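Perception and Planning Engineer, Mendament

Our planner can move a slice of ham with great confidence. It is less sure where the plate ends. We need someone who can fix that, starting in September.

You would own Tully, our in-house stack for grasp planning and pose estimation: 964 open tickets, two of them polite. Expect marker tracking, calibration, C++ and a fair amount of lunch meat. 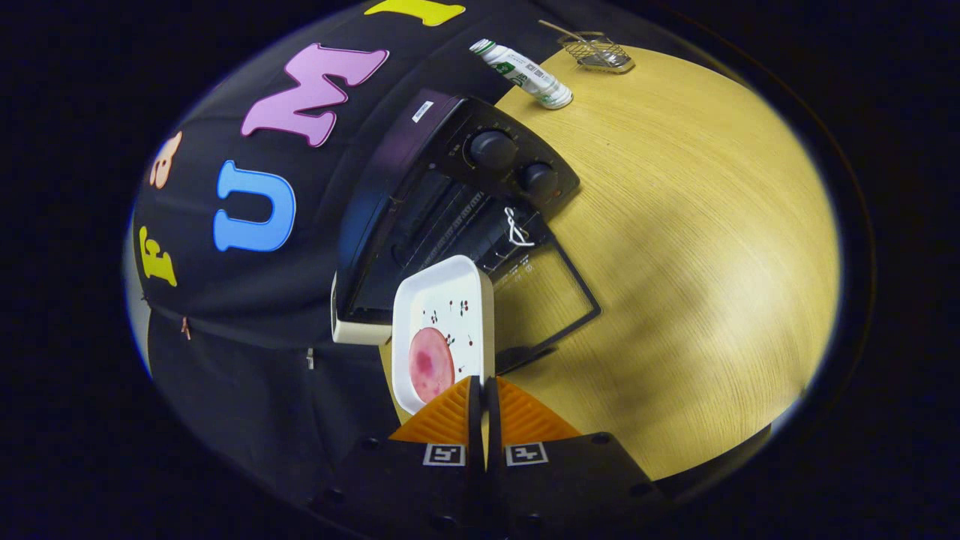
Ham, plate and toaster oven, with the hand-held gripper in front.

You should have shipped motion planning code that other people had to live with. Python is assumed. Opinions on coordinate frames are welcome - Kieran Madigan has 40 already and would enjoy the company.

Full time, 40 hours a week, and we mean the number. You will report to Nuala Ó Néill, who reads every cover letter and prefers short ones. Send yours with a code sample through the Mendament jobs page.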